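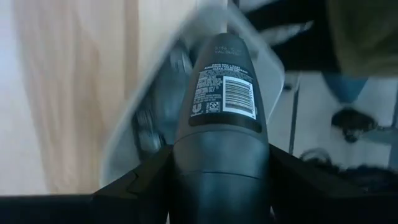 Mircea Ghiță wrote in the margin of our first draft that a second pair of fingers costs far less than a second arm, and asked why the fingers came last on our list. The question was fair, and the equipment plan was reordered as a result. Fingers, pads and fasteners are now the first purchase under the Flarnside project.

## 3. Equipment Plan

### 3.1 Scope

The Flarnside project studies the sorting of small household goods by two robot arms working at one table. The present section sets out what the team proposes to buy for the coming year, in what order, and what can wait. It was prepared by Fongchan Jitpraphai and Lucienne Maillard and reviewed by Senad Lazarević.

The total available is $1000. The department will not carry unspent money forward, and single orders above $500 need a second signature.

### 3.2 Test Goods

Test goods were treated in the first draft as a minor expense. The team now considers them a regular one. Packages become scuffed with repeated handling, labels peel, and a dented carton no longer presents the same shape to the fingers. Disposable razors are a useful item for the project in spite of their low price. The handle is slim, the head is wider, and the razor may come to rest at any angle on the table. 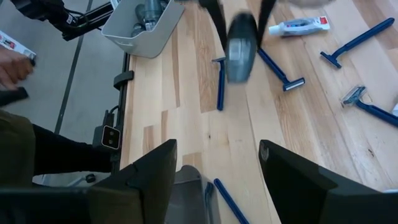

*Figure 3.2. Sorting with both grippers: razors, toothpaste and a gray bin on the shared table.*

A budget of $237 is requested for test goods. Mayuree Noiphan compared prices at two local stores and with the supplier Ballcombe, and recommends buying multipacks of one kind at a time so that a full set matches. Items should be logged on arrival and retired together. Mixed old and new stock made the April trials hard to compare.

### 3.3 Containers

The plan calls for containers in more than one color and finish - clear, tinted and opaque - with the same outside dimensions where possible. Shiny and see-through walls are of interest to the vision work, and a bin that suits one arm's reach may be awkward for the other. The Ongart catalog lists a suitable line at $19 each. The team proposes to order four, leaving room for one replacement later in the year.

Before that order is placed, the layout of the table should be settled. Both arms must be able to reach every container without crossing over the other's base,

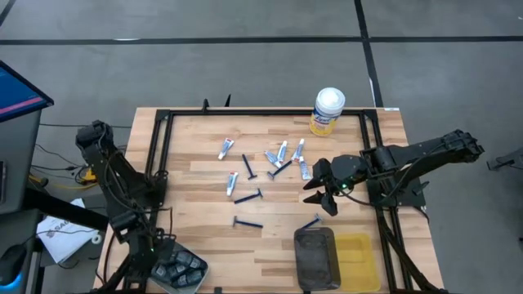
and the space between them should remain large enough for a full set of goods to be spread out at the start of a trial. Containers that take up this space reduce the number of starting layouts the team can use.

### 3.4 Deferred Items

A larger table from Cladonden was considered and set aside. The quoted price would have used most of the year's money, and the arm mounts would have had to be refitted. Spare cables and cable clips are deferred to the second order. Mr. Lazarević has asked that the clips be moved up if the first order comes in under budget, and the team agrees.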